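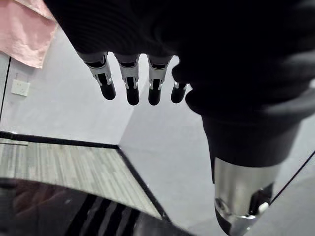
4 April 2018

Quick one because I'm supposed to be packing. Spent most of last night chasing a timer bug in Domix, the little desktop thing I wrote to keep an eye on the Prindumik build queue, and I want it written down before I forget how I fixed it.

Symptom first. Leave the window open all day and the status label starts to flicker. Green, grey, green. Close the window, open it again, worse. I blamed the network. Then the office wifi at Clematby. Neither.

It was overlapping ticks. The timer fires every 2 seconds and the handler asks the server for the queue. Fine when the reply is quick. When it's slow the next tick goes off anyway, on another thread, and now you have two handlers both writing to the same label. Whoever finishes last wins, even if their answer is the older one. After a full 24 hours I had 200 requests waiting. Oops.

First go was a lock around the whole handler. Don't do this. The ticks still pile up, they just queue politley outside the door, and the thread pool fills up with things doing nothing at all.

What I ended up with is a one-shot timer. Period set to infinite, and the last line of the handler starts it again. In a finally block! I forgot that bit, the first exception killed the polling dead and the label stayed green for an hour. Lovely.

The reopening thing was seperate - I never disposed the timer when the window closed, so each new window added another one. Two lines in the close handler.

Still to do: cancel the request in flight when you close. At the moment it finishes, finds no window and throws into the log. Harmless, ugly. Also the Okonkwo plugin does its own polling and I bet it has the same bug, haven't looked. Might leave it till September when I redo the settings page.

Code is up in the usual place, comments are open.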